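Newsletter > Floor Notes > Standards Corner

The two-pad rule, and why we wrote it down

5/26/18 - by Ovidiu Bratu

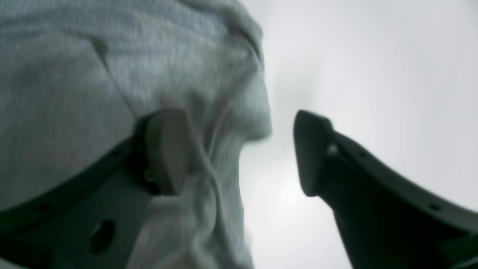 When does a grip on cloth count as a grip? When both pads are on the fabric, the fingers have stopped moving, and the arm hasn't started to lift.

I know. It took us until page 8 of the Sandico handling guide to say so, and there were meetings. The old wording was "secure hold," a phrase that meant one thing at our Satlow site, another at Kotden, and whatever the operator needed it to mean shortly before lunch. One pad pressed into a fold was going into the log as a grip. So was a sleeve that had merely draped itself over a finger, which is a thing sleeves do with no help from automation.

We went back through 2,124 logged picks from March and found that the two sites could not be compared at all. The numbers were fine. They were just answers to different questions.

The new rule has three grades: contact (one pad), grip (both pads) and hold (both pads, item clear of the surface, arm stopped). Log the highest grade reached and leave the adjectives at home. "Nearly" is an adverb, and it can stay home too.

Two more changes while you have the guide open. Pads get wiped every 500 cycles - lint counts as wear, whatever you were told in training. And fingers are to be checked for loose fasteners before each shift, by a person, with a driver, who then signs the sheet. The sheet has been signed in advance before. We can tell, as the ink matches.

The Moldovan line keeps its own form until the next revision, on the grounds that it asked first. Everyone else should be on the new one now. Comments on the wording go to me, preferably short ones.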